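August 2019, student sim project, notebook. Kitchen counter task, can pick.

Carried over from January: the Lastutau contact settings. Left them as they were. The counter layout is the Amer one, unchanged apart from the textures. The Undis planner is now the version the class uses, so anyone on the team should be able to rerun this from the shared folder.

Ran 50 episodes with the can start pose randomized on the marble. Cap of 600 steps per episode. Log says 13 failures, of which 3 are planner timeouts and the rest are grasp failures. Timeouts all have the can near the wood border. Suspect the elbow limit, not confirmed. 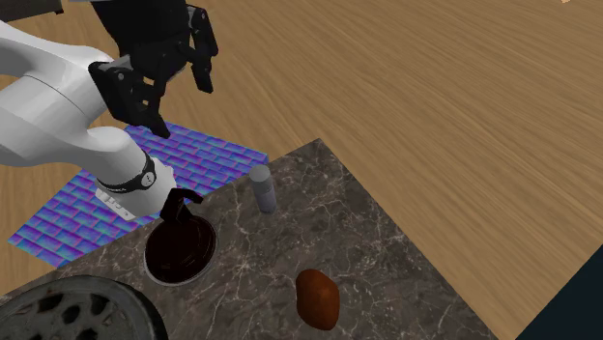
Fig. 1. Gripper open over the corner of the mat, can upright on the marble.

Finger opening is set to full for the approach. Illés grasp script wants the approach vector in the base frame and we were handing it the wrist frame. Explains the odd yaw in last week's plots. Fixed in the config, not in the script, so do not pull the old config back in.

Faucet collision mesh is still a convex hull. It fills in the space under the spout and the planner goes wide around it. Needs to be split into at least a base and an arch. Basin mesh is fine.

Brown oval object stays in as a distractor. No collisions with it in the log so far.

Wrist view, can held clear of the counter with the fingers closed near the broad end:
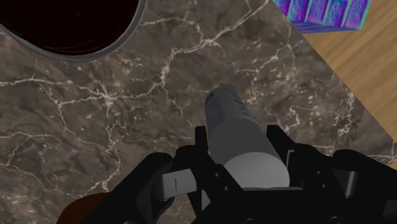

Nuala Ó Dubhghaill

Grip near one end leaves most of the length sticking out. Acceptable for a lift, bad for placing upright. Shift the grasp target toward the middle of the can and rerun with the same seeds before changing anything else.

Friction: tried a lower value on the finger pads, nearly all lifts slipped. Put back to default.

To do
Split faucet mesh.
Log joint limits at timeout.
Grasp offset as a parameter instead of a constant in the file.
Ask the other group which seeds they used, our success rates are not comparable until they match.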